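Bench notes, Saturday, Dellby room

Bag task, remote control, both arms. Started at 9 with the leader arms zeroed and all the cameras checked. The plan from last time was 30 good demonstrations of handling the potato bag in the bucket, before anyone touches the Ulgate training script again.

First hour was slow. Thin bag plastic is hard to feel through the leader handles, because there is nothing to feel. You close until the picture from the wrist stops changing, and then a bit more. I was over-closing on almost every go and then dragging the film when I opened again. Took the grip limit down a step on both sides and wrote the new value on the card by the keyboard. 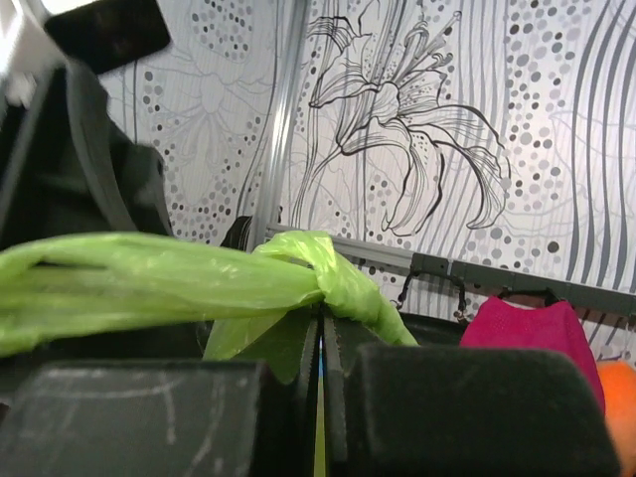 The knot is the best place to hold. A flat piece of film slides out as soon as the arm speeds up, but a bunched bit gives the jaws something to bite on. I would like us all to go for the bunched part from now on, even if it takes a second longer to line up. Mixed habits are going to confuse the policy more than slow ones. The Escobedo runs had three people grabbing in three different ways and the arm ended up dithering between them.

Other notes on driving:

Move one arm at a time until the first grip is made. When I brought both in together I kept stopping to check which was nearer, and those pauses get recorded.

Don't correct in tiny taps. Back off, look, come in again in one go. Tapping looks like shaking when it is played back.

Lint on the finger pads again. Wiped them with a damp cloth at 11 and will do it at the start of each block.

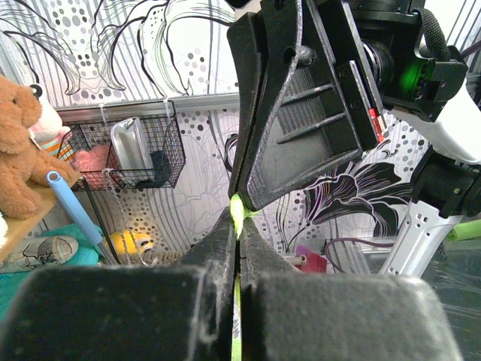

With the two grippers working this close together, the wrist views get crowded. One hand fills most of what the other can see, and I was steering from the fixed camera for the last bit of the approach. Fine for me, less good for training if the wrist pictures carry most of the weight. Might try coming in with the right arm a little higher next block and see if that clears the view.

Stopped at 24 kept. Threw out the ones where I let go by accident, and one where the leader handle slipped out of my hand. Total for the task across all sessions is now 93, if the older Trostotholm ones still count after the change in grip limit.
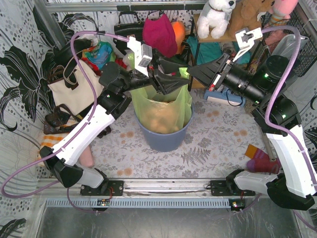

Trostotholm replied at lunch that the older ones should stay in but be tagged separately, and that a few failed grabs with a clean recovery are worth keeping too, as long as the recovery is done in one smooth move.

Fair enough. I have gone back and pulled three recoveries out of the rejects folder. Still to do: tag the old set, finish the last few demonstrations, and check the clock offset between the wrist cameras and the fixed one, which looked a touch late on playback.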